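Preltis Opens Component Recovery Line for Retired Desktop Computers at Allthorpe

Allthorpe, 15 February 2024 — Preltis has opened a component recovery line for retired office desktop computers at its Allthorpe site. The line has a rated capacity of 1000 towers per week on a single shift. It replaces the manual sorting area that closed in December.

The line accepts full-size and mid-size towers. Units are logged by serial number, weighed, and inspected for swollen capacitors and damaged power connectors. Each tower is then laid on its side and the side panel is removed, which gives access to the drive cage, the motherboard and the power supply without turning the case again.

Storage is removed before any other part is graded. Where a manufacturer has used clip-in caddies, the drive and caddy leave the case together and are separated later at the data station. Drives held by screws go to a separate bench. Every drive is matched to the serial number of its tower and held in a locked container until it has been erased or shredded — the customer selects the method at the time of booking.
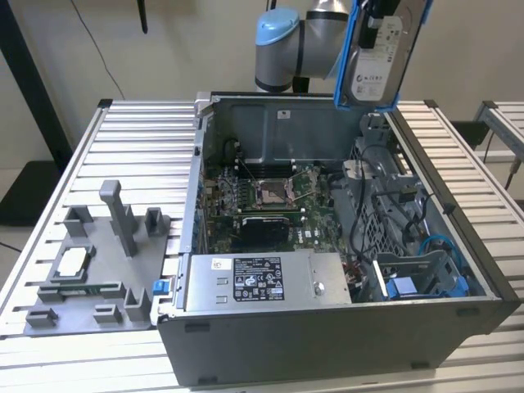 Processors, memory modules and expansion cards are graded individually. Boards are checked for bent socket pins under magnification, and the retention frame and lever are tested for full travel. Power supplies are load tested for 2160 seconds and are not opened on site. Units that fail are passed to Qureshi, which handles metals recovery under a contract with Preltis.

Working parts are sold through Prumetti, the company's trade parts catalog, with a warranty of nine months. Caddies, latches and drive brackets are listed separately by case model, as these small plastic parts are often missing from refurbished machines.

Customers receive two reports for each collection: an asset list and a data destruction record. Both are issued as spreadsheets. Bookings for the Allthorpe line are open now through the Preltis account portal. Laptops, all-in-one computers and rack servers are not accepted at this site.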